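Week 4: learning from hand-held grippers

Okay, last time we did teleoperation, and I promised you the cheaper way! You skip the robot and just do the task yourself with a gripper in each hand. I like this method a lot (Velimir Vukadinović got me into it).

The Sunby set has 417 demos, 17 of which we threw out for bad tracking. Please read the Dimitrov notes on syncing the two hands before you touch the data, it'll save you an evening.

Two views to keep in mind, one from head height with both grippers and the white box, the other from a gripper looking at its own fingers:
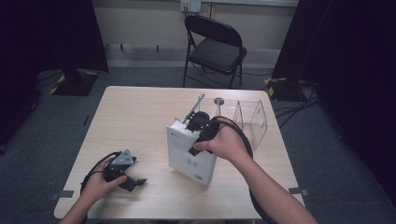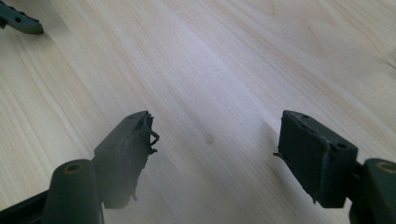

For Monday

Train on the gripper views only, then add the head view and compare. Bring your plots!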